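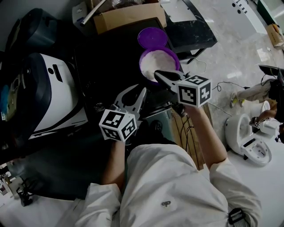 Last modified: 9/21/25

Clause 80

Pieter Hermans had written the Pernex handling rules in December, and by spring he was the only auditor at Tendine who still read them from the front. Clause 80 concerned granular foods. It ran to four lines. The jaws shall enter the container point first. The lid shall be placed flat, within reach, before entry. The marker cube shall stay clear of the contents. The operator shall not speak.

The last line was not his. It had been added in revision 269, without initials.

He sat with the recording open and the form beside it. The operator wore a white shirt and a black wristwatch. The lid lay flat above the purple container. The right gripper was in the white grains, the left one held off with its jaws open. Hermans ticked three boxes and stopped at the fourth.

The recordings carried no sound. They had never carried sound.

He wrote to Tetteh, the records office, and asked how compliance with the fourth line was to be verified. The reply came the same afternoon. Verification was by declaration. Each operator signed once, on joining, and the signature covered all sessions.

He asked to see the signatures. There were 1623 of them, and he found his own on the second sheet, in blue ink, over the name of a site called Gustis where he had never worked.

Hermans closed the sheet. He went back to the form, ticked the fourth box, and entered the time. Then he opened the next recording and, without deciding to, began to breathe through his nose.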